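November, notebook, Prornmont test bench

Picked up the Votley thing again. Their write-up says the Brukuddale water plant was hit by "a sophisticated, state-aligned actor using novel tooling." I have now been through the logs they shared and I don't see sophisticated and I don't see novel. I see a remote access account with a password that hadn't been changed since the contractor left, and a person logging in with it.

What we have:
437 login attempts on the jump host over the window. 418 of them failed. Votley counts all of these as "attacks" in the summary, which makes for a big number on the first page. Most look like the same junk every exposed host gets all day. I ran our own bait host for 60 minutes after lunch to compare and got the same usernames in nearly the same order (admin, root, test, pi, the usual).

Leaves 19 that worked. Went through those by hand. 14 match the plant's own shift times and come from the address range they gave us for the office. The other 5 don't match anything. Those 5 are the whole incident as far as I can tell, and the report spends one paragraph on them.

Attribution section. They lean on two things:
- working hours of the intruder fit a certain time zone
- a string in a script, in a language that is supposed to tell us who wrote it

On the first: five logins is not a work schedule. I can make five points fit three different time zones and I did, see the scratch sheet. On the second: the script is copied almost line for line from a public repo. The string was in the public version already. Whoever used it may not even have opened the file. Asked Votley whether they had checked this and got a reply about "multiple confidential sources." Fine, but then I can't check it and shouldn't repeat it.

I also don't buy the part about the pump controller. The report says the attacker "gained the ability to alter chemical dosing." The account could reach the screen that shows dosing values. Whether it could write to it depends on a role setting that isn't in anything they sent us. Rebuilt the setup on the bench with the Okoro gateway, firmware as close as I could get. With the default operator role, read works, write is refused. With the engineer role, write goes through without a second prompt - bad, and worth telling Okoro whatever happens with the rest. But we don't know which role the contractor had. Requested the role export. Still waiting.

Bench notes so I don't lose them: gateway needs a cold restart after changing roles or it keeps the old one for the open session. Lost most of the morning to that. First set of results is void, crossed out on the previous page. Clock on the capture box was also off, fixed before the second run.

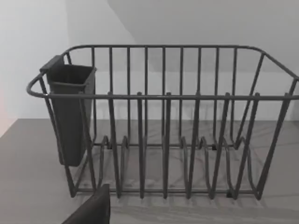
Greer Laing read the draft at 4 and is less impressed with my doubts than I am. Her note, copied in: you keep saying there's no evidence for a state actor, but all you've shown is that their evidence is weak. A state group with a stolen password would use the stolen password. Cheap methods don't rule anyone out. Also you assume the 14 office logins are clean since they come from the office range, and you haven't checked if a machine in the office was already taken over. I'd look there before picking another fight about time zones.

She's right about the 14. I took the address range on trust, same as Votley did with their sources. Need the endpoint logs for the office machines, if they were kept at all. My guess is they weren't.

I still won't sign off on the attribution paragraph. Changed my wording from "no evidence" to "evidence shown does not support," which Greer says she can live with.

To do:
- role export, ask again, copy Branislav Jurčo this time
- office endpoint logs for the same window
- write up the engineer role problem for Okoro, separate from the incident
- rerun the write test with a fresh session each time
- get Votley to say in writing if the script string is all they have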